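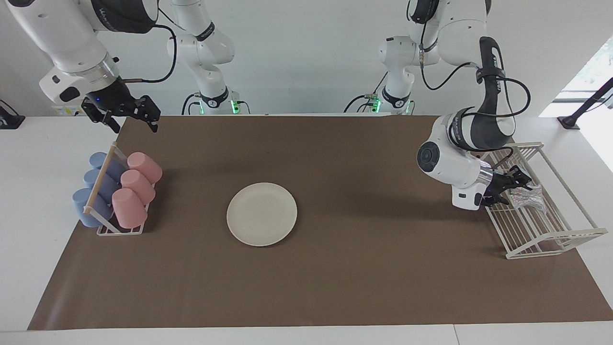

The two-arm bench with a gripper over the dish rack.

What the Arms Really Cost
Bench Notes, 5/27/20

Several of you wrote in after the last issue asking what we'd budget if we were starting a two-arm bench from zero, and I promised Lucian I'd stop giving the answer in hallway conversations and put it in the newsletter. So, the arms themselves I'm going to skip. You'll get a quote, the quote will be large, and your department will either swallow it or it won't. What I want to talk about is everything underneath and next to the arms, which is where our Cudumgate budget went sideways last year (my fault, I wrote it).

Start with the table. I had us down for one table and left the line at that. Then we priced a proper rigid top from Grimshaw and the extra stiffening came to $935, which I hadn't planned for at all! Two arms swinging on one surface will shake a light table, and you don't want to find that out with everything already bolted down. Get the table quote before you get the arm quote. I mean it.

Then there's the cheap stuff, and I love the cheap stuff. Brown paper over a white top is the best value in the whole room. It cuts the glare, and when it gets creased and grubby you roll out a new piece. We put $28 against it and I'd happily put more. Wire racks, plates, crinkly plastic bags: buy them from ordinary kitchen and household shelves, and buy doubles. Thin shiny plastic is a miserable thing to pick up, and it's exactly what people want to see picked up, so keep plenty of it on hand.

Please also budget for cables. I know it's dull. Every arm brings its own, the grippers add more, and they all have to loop around the joints with enough slack to move. Glenys Faulkner set aside $248 for ties, sleeves and spares on the Kisar bench and spent over 95 percent of it before the second arm was even mounted. She's asking for double in November and I think she's right.

If you're still deciding between one arm and two, think about what sits on the table between them. With one gripper holding a bag over the plate and the other one hanging back, you're paying for reach and for room. We measured our space for a single arm and just assumed the second would fit, and I spent a very long afternoon with a tape measure and a cup of cold coffee.

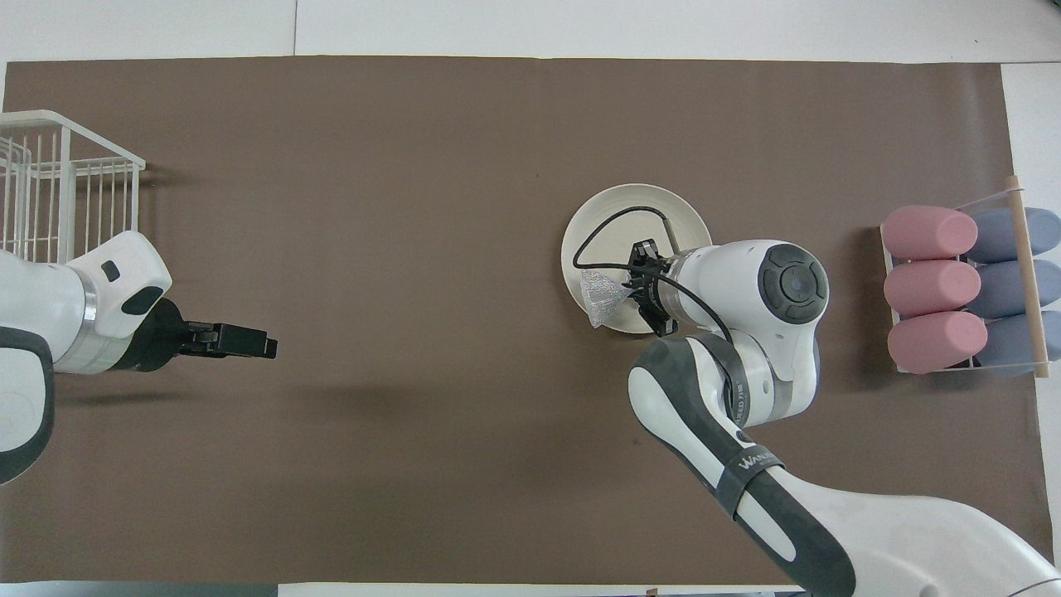
Before you send in your request

Ask the seller what fingers come with the gripper and what a spare pair costs. Ours didn't have spares on the first quote and I had to go back with my hat in my hand.

Put the small props on their own line. If they're buried under "supplies" somebody will trim them, and then you've got a very expensive pair of arms and one plate.

Lucian Coman has our Plonater planning sheet with all the lines filled in, including the ones I forgot the first time around. Drop him a note if you want a copy, and tell him if you spot anything missing. He's updating it before the November requests go in.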